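Plavgate office move: how the Rutbridge money is being spent

Hello again from Plavgate! We're past the halfway mark, so it's time to tell you where we've got to with the filing room and the low cupboards.

Carpet first, as it was the biggest single worry in our bid. We've gone for the grey streaky one (the Koskela range, in the end) and I'm really pleased with it. It doesn't show every crumb and it sits nicely next to the pale wood. 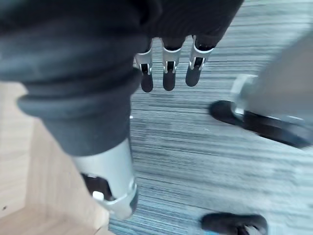
Grey carpet alongside the light wood.

The carpet and the cupboards together have used up 4000 pounds of the grant, which leaves us 79 pounds under what we'd planned for this stage. I'd like to put that towards spare keys if you're happy with it. We've already had one scare on a Sunday with a locked door and the wrong bunch!

As for the cupboards, they're low and long, with shelves inside and a lock on the doors. Plenty of them still have bare shelf space, and that's fine by me. I'd much rather have room to grow than go back to piles on the floor.
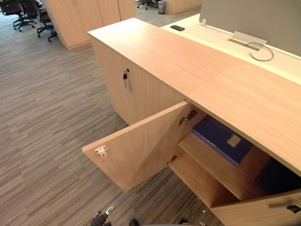 One door open, with a dark blue file lying flat on the shelf and a key in the door beside it.

Sorting the old paperwork is slower than I'd hoped (so many duplicate invoices, I could weep). We set ourselves 53 files for this stage and have finished 50. The last three are the Mustero lease papers, and they need a proper read before anything gets thrown out. Blue folders are for things we have to keep, and each one gets a white label once it's been checked.
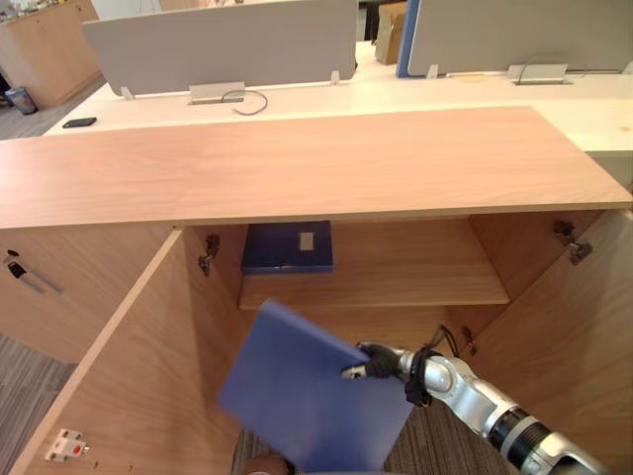 Page last changed: October

Next up are the desks behind the cupboards. The grey partitions are in place, but the cables still want tidying and there's a cardboard box to deal with. I'll send the receipts with the next report, along with the final list of what's in which cupboard.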